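4.2 Clean, dirty and "just old"

I went into the interviews thinking people would sort their kitchen counters and workbenches into clean and dirty, and that I'd spend this section on where they drew the line. Most of them had a third pile. It went by a lot of names (old, tired, lived-in, "had a life", and my favourite, "honest dirt that isn't dirt"), and it covered any mark that stays put after a good scrub. I've called it wear in the coding, mostly to keep the tables readable. Pale surfaces show it best, and wear of the lighter sort looks like Figure 3.
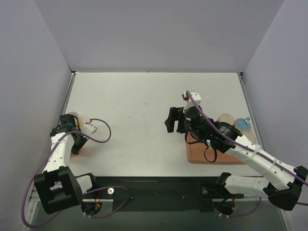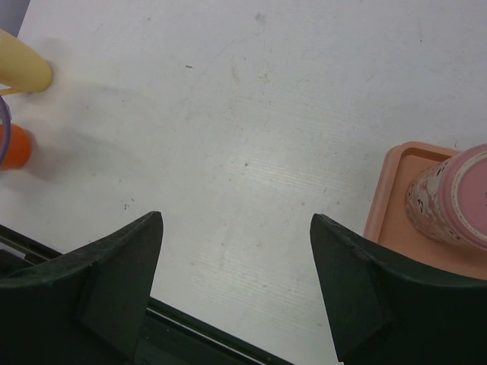
Figure 3. Faint scuffs and tiny dark specks on a white work surface, two views.

All 18 people I spoke to in Jultville and Surkbridge brought up wear before I did, usually within the first few minutes and usually by way of apology. Someone would be making me a cup of tea and they'd wave a hand at the bench and say don't mind that, it doesn't come off. I hadn't said a word! I started writing these moments down as a separate code (APOL in the appendix) after the third interview, then went back and relistened to the first few to pick up the ones I'd missed.

What struck me is how much the apology depended on colour. People with dark counters hardly ever mentioned scratches, though they'd go on at length about crumbs and fingerprints and that greasy bloom you get when the light's low. People with white ones talked about scratches and stains nearly the whole time and seemed pretty relaxed about crumbs. One retired cook in Surkbridge told me she'd picked white on purpose "so I'd know", and then spent the next ten minutes telling me she wished she didn't know. Her daughter has a speckled grey bench and, as far as I could gather, they have been having a friendly argument over it for years.

Barrett Mercado, who second-coded the transcripts, thinks I'm overreading this. His view is that people apologise for whatever a visitor is likely to see, full stop, and that on a white bench the scratches happen to be what a visitor sees. He may be right. We went back and forth on it through most of July and ended up keeping both readings in the paper, so you'll find his version set out properly in 5.1. Where we do agree is that the apology is aimed at a guest. When I asked people what they thought of the same marks when they were home alone, a good many had to stop and think, and a few said they'd quit noticing them altogether.

The cleaning diaries tell a slightly different story. Each household filled in a page whenever somebody wiped, scrubbed or polished a surface, and I ended up with 800 usable entries after throwing out the blanks and the ones the dog got to. There's a column for "reason", and I'd expected it to be full of spills. Spills are in there, sure. But 50 of the entries give a reason I've coded as testing, where the person already half knew the mark was permanent and went at it anyway to see. Baking soda, lemon juice, a pencil eraser, toothpaste. One fellow in Jultville bought a tub of Sitisel paste specially, tried it on a ring by the kettle, and wrote "no. still there. tried again after supper. no." I've become very fond of those entries. They're where a mark gets moved from the dirt pile to the wear pile, and it can take a few goes.

Once a mark had been moved it pretty much stayed moved. I only found two cases of anything going the other way, both of them when a relative came to stay and got a stain out that the household had given up on. Neither household was as pleased as you'd think. In one of them the woman told me she'd sort of liked knowing where it was, and that the corner by the toaster looked bare to her now.

I should say something about workplaces, even though they're a small part of the sample. Four of the people I talked to also clean or tidy benches at work, and their talk changed quite a bit when we got onto that. There was a lot less apologising and a lot more about who'd get asked. A woman who closes up at Fjeld, a bakery on the Surkbridge side, said that at home an old scratch is hers and at work an old scratch is a conversation with the next shift. She'd taken to pointing the bad ones out to new starters on their first day so they wouldn't waste an hour on them. Handing over a list of what won't come off looks to me like a proper piece of shop knowledge, and I haven't seen it written up in the housework literature, though I'd be glad to be corrected.

None of this is meant as a general account of how people see surfaces. It's a small group, most of them own their homes, and renters (I had only three) talked about wear in terms of bonds and deposits so consistently that I've pulled them out and dealt with them on their own in 4.3.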